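Bed Linen Care and Supply: Frequently Asked Questions

Questions on ordering, washing, sizing and returns for the Drurkwood bedding range. The answers apply to home customers and to small lodging accounts unless stated otherwise.

What is the difference between percale and sateen?

Both are weaves, and both can be made from the same cotton. Percale is a plain weave: one thread over, one thread under. It has a matte face and a crisp feel, and air passes through it easily. Sateen floats several threads over one, which gives a smoother surface and a slight shine. Sateen drapes closer to the body and feels warmer. It also snags more easily, so we do not recommend it for accounts that launder through a commercial tunnel washer.

Does a higher thread count mean a better sheet?

Only up to a point. Thread count is the number of threads in a square inch of fabric, both directions added together. Very high numbers are usually reached by counting the separate plies of a twisted yarn as individual threads. We count each yarn once. Fiber length and yarn quality have more effect on wear than the figure on the label.

How should white bedding be washed before first use?

Wash it once, separately, in warm water with half the usual dose of detergent. New cotton carries a finish applied at the mill, and that finish repels water until it is washed out. Do not use fabric softener. It coats the fiber and lowers absorbency.
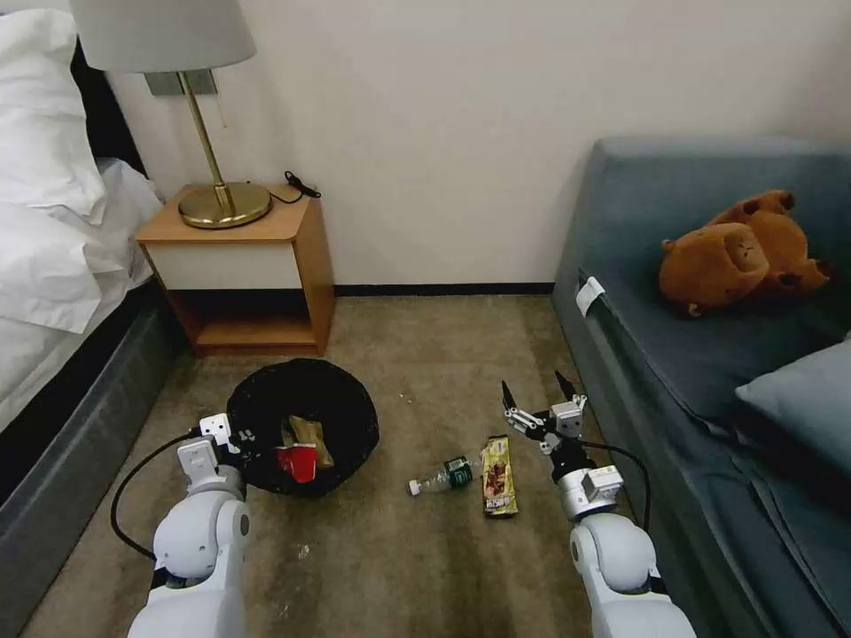

What temperature should be used after that?

A warm cycle is enough for weekly washing of sheets and pillowcases. Use 140°F if someone in the household has a dust mite allergy. Repeated hot washing shortens the life of elastic, so fitted sheets will show wear before flat sheets on the same schedule.

Can I use chlorine bleach?

We advise against it. Chlorine bleach weakens cotton and can turn body oils yellow instead of removing them. Use an oxygen-based bleach and soak before washing. Bisier covers have a polyester trim, and chlorine will discolor the trim at a different rate from the panel.

Why have my white pillowcases turned gray?

The usual causes are detergent residue, hard water, or washing with colored items. Run one cycle with no detergent and look for suds. If suds appear, reduce the dose you normally use. In hard water areas, add a water softening product to the wash. Graying caused by dye transfer is often permanent.

How much will the fabric shrink?

Percale shrinks by up to 3 percent in length over the first few washes, and our cut sizes allow for it. Most of the remaining change comes from overdrying. Take the load out while the hems are still slightly damp — hems are the thickest part and dry last.

How do I choose a fitted sheet depth?

Measure the mattress from the bottom seam to the top seam, including any topper. Do not include the base. The standard Drurkwood fitted sheet takes a mattress up to 11 inches deep. For anything deeper, order the deep pocket version. A standard sheet stretched over a deep mattress will pull off at the corners and may split at the elastic.

Should the duvet be larger than the mattress?

Yes. Allow enough width for the duvet to hang over both sides. On upholstered bases many customers go up one size, so that the drop covers the mattress edge completely. Check the care label on the base fabric first, as some dark upholstery dyes can rub off onto white cotton in humid conditions.

What fill is used in the Olteanu duvet?

The Olteanu duvet has a hollow polyester fiber fill, stitched in box channels to limit movement. It contains no down or feather. It can be washed at home if the drum is large enough for the duvet to turn freely. If it fills the drum when dry, use a laundromat machine.

How do I stop the duvet from bunching inside the cover?

Tie all four corner loops to the tabs inside the cover. Covers sold before the current version have tabs at the top corners only. A set of add-on tabs is available from the accessories page and can be sewn in by hand.

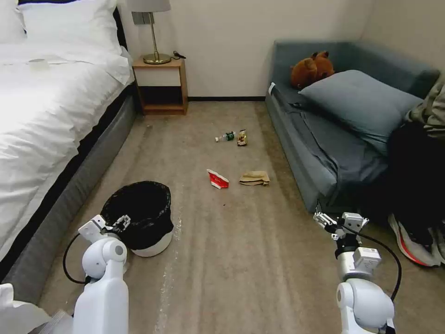 How often should bedding be replaced?

Judge by condition. Hold the center of the sheet up to a window. If the weave is visibly thinner there than at the edge, the sheet is near the end of its life. Pillows should be replaced when they no longer recover after being folded in half. Mattress protectors fail at the waterproof layer first, and this can be tested by pouring a little water on the top surface over a sink.

How many sets does a small lodging account need?

We suggest three sets per bed: one in use, one in the wash and one on the shelf. Properties that send laundry out should add a fourth. Rotate stock from the bottom of the pile so that wear stays even.

Is there a minimum for trade pricing?

Trade pricing applies to orders of 40 pieces or more in any mix of sizes. Pillowcases count as single pieces even when sold in pairs. Orders above 2,000 pieces are quoted separately, and lead times are confirmed in writing.

Can I return bedding after washing it?

Washed items can be returned only for a manufacturing fault, such as an open seam or a weaving defect. Unwashed items in the original wrap can be returned under the standard terms. Pillows and protectors cannot be returned once the seal is broken.

Do you still supply the Tastier kitchen linens?

Tastier tea towels and aprons are out of production. Remaining stock is listed under clearance until March. Matching replacements are not available.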